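Section 6. Running Outdoors in Rain

Read this section before you read the rating plate. The plate gives an ingress rating, and people tend to treat it as permission. An ingress rating says how much water the housing kept out on a test bench, with the unit standing still and freshly sealed. It says very little about whether the unit can see where it is going.

The Arno outdoor unit, as set up under the Ullico site rules, may be run in rain only if steps 1 through 9 have been done on the day. Steps done the day before do not count.

6.1 Before leaving shelter

1. Check the seal log. If any cover has been opened since the last seal check, do the check again, even if the cover was open for a minute.

2. Wipe the camera window with the supplied cloth. Do not use glass cleaner, wax, or any of the sprays sold for car windshields. We tried several. They worked for a short while and then left a film that was harder to spot than the water.

3. Set the speed limit to Wet. The unit will not do this for you. There is a rain detection option in the menu, and it is off by default for good reason.

4. Confirm that the remote stop works from the farthest point where the operator expects to stand. Pressing it once at the door proves it works at the door.

5. Look at the live view on the operator's screen for one full minute with the unit standing in the rain. Decide then whether you would walk the route with that view and nothing else.
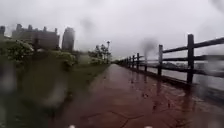
Teodor Lazăr objects to step 5: a person's opinion of a blurry picture is no kind of limit, he wrote, and two operators will give two answers on the same wet path. He would prefer a hard figure from the software and an automatic stop when it is crossed.

We would like that too. The trouble is that the clarity score in the current release runs from 0 to 3,000, and on our tests it gave 2,875 with drops sitting right across the view. A score that high reads as a clean window. Until the score can be shown to fall when the picture gets worse, it stays on the screen as information and plays no part in the decision to run. Two operators giving two answers is handled by step 6.

6. If there are two people on the job and either one would not go, the run is off. No discussion, no vote.

CAUTION: Shiny wet paving can throw back reflections of posts, fences and sky. The path planner may read a dark reflection as an object, or read standing water as flat ground. Neither error shows up as a fault code. Do not wait for a fault code.

6.2 During the run

7. Keep the operator within walking sight of the unit. Watching by video does not count as sight, because the video is the thing you are supposed to be doubting.

8. Beside open water, keep the planned line on the far half of the path from the edge. A rail fence is there for people. Do not assume it will show up well in the depth data, and do not assume the gap under the lowest rail is too small for the unit until you have measured it.

9. Stop and wipe the window whenever drops cover anything the operator needs to see: people, curbs, posts, signals. Wiping is done with the drive locked. Log each stop.

NOTE: Paving that changes pattern needs its own check. Light and dark squares side by side can look like steps or gaps to a camera, and rain makes the contrast less even. Walk the unit across such ground once at the lowest speed before any free run, and do it in the weather you plan to run in. A pass done on a dry day tells you about dry days.

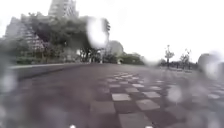

Fig. 6-2. Patterned paving in rain, drops on the view.

6.3 Signals and crossings

Do not let the unit cross a road on its own reading of a traffic signal in rain. The Zallance add-on claims to support this. We have read the claim. In 152 logged approaches in wet weather the add-on reported "no signal present" 17 times at crossings that had one, and each time it did so with no warning to the operator. The operator makes the crossing decision and holds the stop in hand until the unit is on the far side.

6.4 After the run

Dry the housing before opening any cover. Leave the unit switched off in a ventilated room overnight - longer if there is fog inside the camera window. Fog inside means the seal has failed, whatever the rating plate says, and the unit goes back to Tóth for service.

Enter in the log: time out, time in, each wipe stop, each manual stop, and who called it. "No problems" is not an accepted entry. If the log has no wipe stops for a run in steady rain, the reviewer should ask what the operator was looking at.

Section 6 last changed Saturday, April 4, 2020. Earlier printed copies allow rain detection to set the speed limit. Throw them out.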